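Home Projects Meetings Sim Kitchen FAQ Contact

Sim Kitchen Project: Frequently Asked Questions

Last updated 2020-01-22

I get the same handful of emails every time a new group joins the project, so I've put my answers in one place. If you're brand new, read the first few and skip the rest until something breaks (something will break, and it's fine!).

What is the Sim Kitchen project?

It's the arm project we run all year at Wosarwood. You write code that drives a robot arm on a table in a make-believe kitchen, and the arm has to deal with little colored cubes. The kitchen lives inside Zandimico, our simulator, so you can crash the arm into the table as many times as you want and all it costs you is a reset. Most people start by getting the gripper down to one cube without knocking it away. That sounds like an afternoon's work and usually eats your first two weeks.

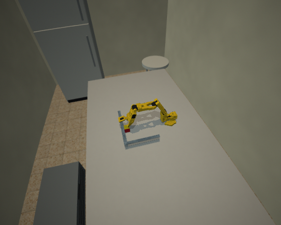
Do I need to know how to program before I join?

You need a little Python, about as much as you'd pick up in an intro class. If you can write a loop and a function and you know what a list is, you're in good shape. Everything else we teach as we go, and the starter code has lots of comments in it.

Do I need my own computer?

Nope! The machines in Room 132 all have Zandimico installed and you can use them any time the room is open. If you'd like to work on your own laptop, go ahead, but please turn the shadows off in the settings first. Shadows look great and they will make an older laptop crawl. Save your work to the shared drive before you log out of a lab machine too, as they get wiped overnight and I can't get your files back.

Where do I start once I have a login?

Open the starter folder and run the reach demo without changing a thing. Watch it all the way through a couple of times. Then change one number, run it again, and see what moved. I know it's tempting to jump right into the fun part, but the folks who mess around with the demo for a while have a much easier time later on.

After that, work on these in order:

1. Move the gripper to a spot over the table and hold it there.
2. Come straight down to a cube.
3. Close the fingers and lift.
4. Set the cube down somewhere you picked ahead of time.

My arm goes to the wrong place. What did I do?

Nine times out of ten it's the coordinates. The simulator measures from the robot's base, and your camera view is looking in from some other corner of the kitchen, so "left" on your screen may not be left for the arm at all. Turn on the axis display and check which way each arrow points before you touch your math.
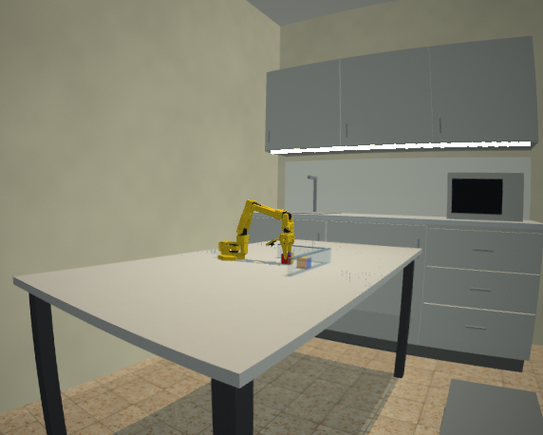

If the axes look right and the arm still ends up somewhere odd, check your units next. Zandimico wants meters and radians. Half the club thinks in inches and degrees (me included), and a joint angle of 90 radians is going to give you a very surprised-looking robot. There are conversion functions in the starter folder, so use those and don't write your own at midnight.

Why does my cube shoot across the table when I grab it?

You're squeezing too hard or coming in too low. When the fingers overlap the cube even a tiny bit, the physics engine tries to shove the two apart, and the cube goes flying. Close the fingers more slowly and start your grip a hair higher. And line the gripper up with the faces of the cube first! If the cube is turned at an angle you have to turn the wrist to match, and that's the step people leave out.

Can I move the cameras?

Sure, as many as you like while you're working. For the end-of-year runs everyone uses the same two views, one from the faucet side and one from the fridge side, so don't tune your code to a camera angle you made up yourself. 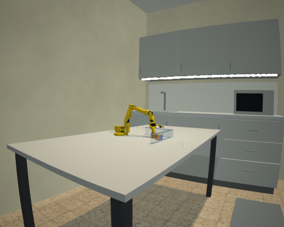
Firkine Robotics Club, Wosarwood

How are the runs scored?

Your program gets 1,000 simulation steps per try and 10 tries in all. The cubes start in different spots each time, and you won't know the spots ahead of time, so code that only works from one starting layout won't get you far. You earn points for each cube that ends up where the task card says it should. You lose points for hitting the table with anything other than a fingertip. There's no bonus for finishing early, so slow and careful is a perfectly good plan (it's mine).

The highest score you can get is 200. A first-year team that gets halfway there has done really well.

When are the final runs?

In May. I'll post the sign-up sheet on the Meetings page once we've got the room. You can still switch teams up until sign-up closes, just tell both teams before you do it, please.

Do we ever get to use a real arm?

That's what Mrema is for. It's our follow-on project for people who've finished all four starter tasks, and you take the code you wrote in the simulator and try it on hardware. Be warned that plenty of things that work beautifully in the sim kitchen need fixing once there's a real motor involved. Real fingers flex, real tables aren't perfectly level, and the lighting changes when somebody opens the blinds. I love that part, but it can be a bit of a shock the first time.

Can I build my own scene?

Go for it! Copy the kitchen folder, rename it, and edit the copy. Please, please don't edit the original. It's shared, and last fall we lost most of a meeting because the table had moved and all of our saved positions were off.
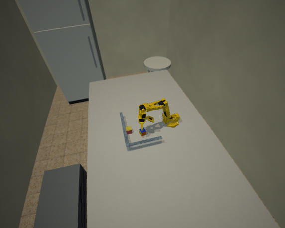 Corinne Hadlock, Club Advisor

My question isn't on this page. Who do I ask?

Ask at a meeting first, there's nearly always a person in the room who's hit the same problem. Otherwise use the Contact page. Paste in the whole error message, not just the last line, and tell me which starter task you're on. I answer most evenings, a little slower during exam weeks.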